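Startseite > Studium > Projektarbeiten > Automatisierungstechnik

Drucken | Per E-Mail versenden

Februar 2023
Projektgruppe Handhabungstechnik, 5. Semester

Erprobung des Zweiarm-Bausatzes Pivum beim Falten von Textilien

Aufgabe der Projektarbeit war es, den Bausatz Pivum der Firma Harine auf seine Eignung für das Praktikum Robotik zu prüfen. Der Bausatz besteht aus zwei Tischarmen mit Greifern, den Steuerplatinen und einer Software zum Aufzeichnen und Wiedergeben von Bewegungen. Das Praktikum soll ab September damit arbeiten. Als Vergleich lag uns das Datenblatt des Modells Dender vor, ein Gerät davon stand nicht zur Verfügung.

1. Aufbau und Inbetriebnahme

Die mechanische Montage dauerte zwei Nachmittage. Die Anleitung ist verständlich, die Schraubenlängen sind aber nur in der Stückliste angegeben und nicht in den Zeichnungen. Bei einem Arm war ein Servo falsch nummeriert und musste neu adressiert werden. Die Software ließ sich erst nach einem Wechsel der Treiberversion starten. Der Kundendienst antwortete innerhalb eines Tages.

2. Versuchsplan

Gefaltet wurden Oberteile und Tücher aus Baumwolle und Mischgewebe. Insgesamt führten wir 200 Durchläufe durch, davon 80 mit Bewegungen, die unverändert aus der Aufzeichnung abgespielt wurden. Bei den übrigen Durchläufen wurde die Greifposition vorher von Hand korrigiert. Nach jeweils 30 Durchläufen wurden beide Arme neu kalibriert. Als gelungen galt ein Durchlauf, wenn das Teil ohne Eingriff gefaltet wurde und die Kanten höchstens 5 cm gegeneinander versetzt lagen.

3. Ergebnisse

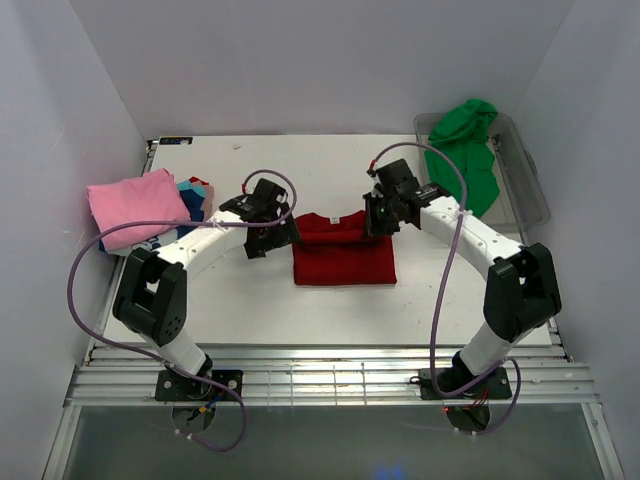 Die Greifer sind für Stoff brauchbar, solange eine Kante oder Falte frei absteht. Flach aufliegender Stoff wurde öfter verfehlt, besonders bei dünnem Mischgewebe. Am sichersten liefen die Schritte, bei denen beide Arme von gegenüberliegenden Seiten arbeiten, wie bei dem dunkelroten Teil mit der Querfalte zwischen den Greifern. Schwach ist die Kabelführung. Die langen violetten Leitungen laufen in weiten Bögen außen an den Armen entlang und sind nur stellenweise mit Kabelbindern befestigt. Wir empfehlen Kabelclips an jedem Gelenk, die der Hersteller bisher nicht anbietet.

Die Wiederholgenauigkeit reichte für die Aufgabe aus, ließ aber gegen Ende einer Versuchsreihe nach. Nach dem Kalibrieren war der Fehler wieder klein.

4. Bewertung

Für das Praktikum ist der Bausatz geeignet. Vor der Beschaffung weiterer Sätze sollte geklärt werden, ob Ersatzservos auch einzeln über den Händler Valente lieferbar sind. Die Versuchsprotokolle und die angepasste Kalibrierroutine liegen im Projektordner.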